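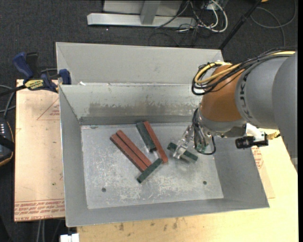

Bin-picking cell at the Budum workshop: the arm at work on mixed red and green bar stock in a sheet-metal bin.

Budum opens bin-picking cell to visitors

BUDUM, 12/4/25 - Jatance today opened its bin-picking test cell in Budum to customers and suppliers. The cell is used to develop grasping routines for plain rectangular parts that arrive unsorted in a metal bin. Visitors watched the arm work through repeated picks and could follow the grasp planning on a screen next to the bench.

51 visitors registered for the day and were taken through in small groups. Each session lasted 60 minutes, with the first half given to the demonstration and the second to questions on integration, safety and cycle time.

The test parts are bars in two lengths, the red ones longer than the green. Bars of this shape are a common problem in feeding saws, presses and packing lines. They settle side by side or across one another, and a bar lying flush against its neighbour leaves little room for a gripper finger. The bin has sloping walls, which bring parts towards the floor but also limit the angles from which the arm can approach.

"A single bar lying clear of the others is the easy case," said Mieke Koster, who leads the development work at Jatance. "The time is lost on pairs. If two bars touch along their full length, the planner has to decide whether to take one from the end or to push the pair apart first. We wanted visitors to watch it make that decision at normal speed, including the occasions when it chooses badly."

During the sessions the parts were tipped in by hand and the arm was started without further adjustment. Over the day the cell attempted 123 picks. Failed attempts were left in the log and shown to each group together with the completed ones. Most failures were recorded on bars resting close to a side wall, where the planner rejects many approaches as too near the metal. A revised routine for these positions is being tested.

The planning software, Kollel, has been in development at Jatance for 3 years. It ranks the possible grasps on each visible part, removes those that would bring the gripper into contact with the bin and passes the best remaining one to the arm controller. If no grasp is left, the arm moves a part and the search is run again. Part dimensions are entered by the operator and no drawing file is needed for simple shapes.

Fehr, which supplies cut bar to workshops in the region, will take a cell for trial use in August. "Our bars come off the saw into bins and someone then lays them out for the next machine," said Els Koster, production manager at Fehr. "The trial will cover two of our standard lengths. We have asked for figures on a full shift - the first ten minutes do not tell us much."

A further open day will be held once the trial is under way. Firms wishing to bring their own parts should send dimensions, weight and surface finish to the Budum office in advance. Parts with sharp burrs cannot be accepted.

Shares: 3
Comments: 0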